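Galería de taller: el brazo de cocina de Brulavthorpe, puesta a punto y mantenimiento
Cuando me dijeron que la célula se mantenía sola pregunté quién apretaba los tornillos. Desde entonces los aprieto yo, y Lensa Kassa revisa lo que hago. 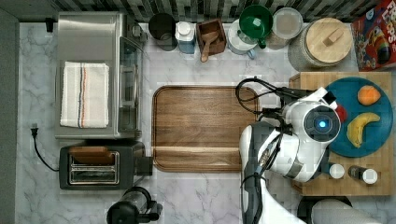
1. El brazo sobre la encimera
El brazo blanco va hacia el plato azul de la fruta, con los cables negros en bucle sobre el canto derecho de la bandeja de madera. Ese bucle es de lo que más vamos a hablar en esta página, y eso que no sale en ningún folleto.

Para los que llegan de fuera: el brazo es un Otent, la controladora es una Carroll de segunda mano y el programa que reparte las tareas se llama Etance. Tres casas distintas, tres manuales, tres teléfonos de asistencia. Cada uno de los tres te explica con mucha educación que el problema está en los otros dos. Yo he dejado de llamar por las mañanas.

2. La base
El manual de Otent pide una superficie rígida y nivelada, y se queda tan ancho. Rígida, ¿cuánto? Nivelada, ¿respecto a qué? Nosotros comprobamos el nivel en dos direcciones cruzadas, con el brazo recogido y luego con el brazo extendido hacia la zona de trabajo. Si la burbuja se mueve entre una posición y la otra, hay algo flojo abajo y no se sigue hasta encontrarlo.

El apriete se hace en cruz y en dos vueltas. Después se marca cada cabeza con una raya de rotulador que pisa también la placa. Es un método feo y viejo, pero a simple vista se ve si un tornillo ha girado. La alerta de vibración de Etance, que en teoría sirve para lo mismo, nos ha avisado una vez desde que está instalada, y aquel día se había caído una escoba.

3. El recorrido de los cables
Los cables son lo primero que se estropea y lo último que se mira. Un bucle demasiado corto tira del conector al girar la muñeca. Demasiado largo, barre lo que haya encima de la mesa, y en una cocina encima de la mesa hay de todo: tarros, bandejas, saleros.

Cómo lo ajustamos aquí:
Se apaga el par y se lleva la muñeca a mano hasta el tope de un lado.
Se deja el cable con holgura en esa posición, sin tensar, y se pone la primera cinta.
Se lleva la muñeca al tope contrario y se comprueba que la cinta no muerde.
Se repite con el codo doblado del todo, que es la postura que casi siempre se olvida.
Las cintas, de velcro. La brida de plástico acaba cortando la funda, digan lo que digan.

En abril cambiamos el cable de la pinza entero. Por fuera parecía nuevo. Por dentro tenía un hilo partido junto al conector y la pinza se soltaba en una postura concreta del brazo, solo en esa. Carroll nos propuso actualizar el firmware. Lo actualizamos, por no discutir, y siguió soltándose. Lensa dobló el cable con los dedos mientras yo miraba el téster y lo encontró antes de que se enfriara el café. El repuesto costó 39 euros. La visita técnica que nos habían presupuestado, 399, desplazamiento aparte.

4. La muñeca y la carcasa del sensor
En la muñeca está la carcasa redonda del sensor, la del piloto azul en el centro. A la gente le tranquiliza mucho la luz azul. A mí, poco. En nuestra instalación el azul quiere decir que el módulo tiene corriente y comunica, y nada más. No dice si la lente está sucia ni si la calibración sigue siendo buena, y con el azul encendido hemos tenido días malísimos.

La limpieza se hace con paño de microfibra y el brazo parado. Primero en seco. Si queda película de grasa, paño apenas humedecido con alcohol isopropílico, y nunca pulverizar directamente sobre la carcasa. En una cocina la grasa llega a sitios donde no has frito nada, y se posa con una paciencia admirable. Lo hacemos todos los martes, toque o no toque según el contador de Etance, que cuenta horas de encendido. La grasa no sabe de horas de encendido.

5. La pinza
El folleto de Otent promete que la pinza agarra «objetos cotidianos». Un plátano es un objeto cotidiano y un bote de cristal también, y el apriete que le va bien a uno no le va bien al otro. Hay que guardar perfiles distintos y comprobar que el programa llama al que toca.

Lo que miramos en cada revisión es sencillo. Que los dos dedos cierren a la vez y se encuentren en el centro. Que las almohadillas no estén brillantes, porque la goma pulida resbala aunque tenga todo su grosor. Que no haya juego lateral al mover un dedo con la mano. Si hay juego, se desmonta, se limpia la guía, se engrasa con lo mínimo y se vuelve a probar. Si después de eso sigue habiendo juego, pieza nueva.

La vida útil anunciada de las almohadillas es de 1.000 ciclos de agarre. Las nuestras empiezan a resbalar hacia los 200. No digo que mientan. Supongo que en su laboratorio agarran cubos de espuma, limpios y siempre del mismo lado. Que vengan a probar con un tarro que alguien ha cogido con las manos aceitosas.

6. La calibración
Ésta es la parte que se vende como automática. Pulsas el botón, el brazo hace un baile muy vistoso y al terminar sale un mensaje verde. Lo que comprueba ese mensaje es que el baile ha terminado.

Nosotros añadimos una prueba a mano. Hay una cruz hecha con cinta en un rincón de la superficie de trabajo y se manda el brazo a tocarla con una punta roma montada en la pinza. Se hace llegando desde la izquierda, desde la derecha y desde arriba. Si las tres llegadas caen en el mismo sitio, se da por buena. Si caen desplazadas pero juntas, se repite la calibración. Si caen separadas entre sí, hay holgura mecánica y calibrar otra vez es perder la tarde. Esta última distinción nos ha ahorrado más tiempo que cualquier panel de control con gráficos.

Un consejo que me habría gustado leer: calibrad con la luz con la que se va a trabajar. Una encimera con veta y un frente de mosaico cambian mucho según de dónde venga la luz, y el acero de los electrodomésticos devuelve brillos donde menos falta hacen. Etance asegura que su visión es «insensible a la iluminación». Pues en Brulavthorpe tenemos una ventana y se nota a qué hora le da el sol.

7. Los objetos alrededor
Mover el brazo con la superficie despejada lo hace cualquiera. Con cacharros, las trayectorias se complican, y el mapa de obstáculos hay que rehacerlo cada vez que alguien cambia algo de sitio. El programa dice que lo actualiza solo. A veces sí. Lo que peor lleva es el cristal transparente: un bote de cristal puede salir bien en un mapa y faltar en el siguiente sin que lo haya tocado nadie.

Antes de dar marcha, una persona mira la pantalla y mira la mesa, en ese orden y luego al revés. Si algo está en la mesa y no en la pantalla, se añade a mano como volumen prohibido. Los aparatos con cable se tratan aparte, porque el mapa ve el aparato y el cable lo ignora. Un enchufe suelto sobre la encimera, para la máquina, es como si no existiera. Cable recogido o cable fuera del alcance. Lo discutimos mucho y lo perdí yo, que quería además dejar fuera todo lo que llevara asa.

8. La parada de emergencia
Se prueba con el brazo en movimiento lento y sin carga. Probarla con el brazo quieto, como vi hacer al comercial de Carroll, sirve para saber que la seta baja. Se pulsa, se comprueba que para, se rearma y se comprueba que NO arranca solo. Si arranca al rearmar, se corta la alimentación y ese día no se trabaja más con él.

La seta tiene que poder alcanzarse sin pasar por delante del brazo. Parece obvio. En el primer plano que nos mandaron estaba al otro lado.

9. El cuaderno
Etance guarda un registro de todo y no hay quien encuentre nada. Nosotros llevamos un cuaderno de anillas colgado de una escarpia. Hora, qué se tocó, quién y cómo estaba antes de tocarlo. Lo último es lo que más cuesta que la gente escriba, y sin eso el cuaderno vale bien poco.

Lensa añade una columna que al principio me parecía una manía: «qué creíamos que era». Conexión, calibración, programa, lo que fuera. Repasándola, en nuestra máquina solemos sospechar del programa y solemos acabar en un conector, un tornillo o una goma gastada. No lo extiendo a las máquinas de los demás.

10. Lo que sigue pendiente
Queda un ruido en el codo, un clic seco al cambiar de sentido, con el brazo frío. Otent dice que es normal. Puede ser. También decían que era normal lo de la pinza. Hemos apuntado la postura en la que suena y hemos marcado el tornillo de la tapa, que de momento sigue con su raya en el sitio.

Queda también decidir si renovamos el contrato de asistencia. Yo votaría que no y gastaría el dinero en almohadillas y un cable de reserva. Lensa prefiere mantenerlo hasta saber qué es el clic.

Si alguien tiene un Otent con controladora Carroll y le suena el codo, que escriba al taller y diga en qué postura. Los vídeos, con sonido, por favor.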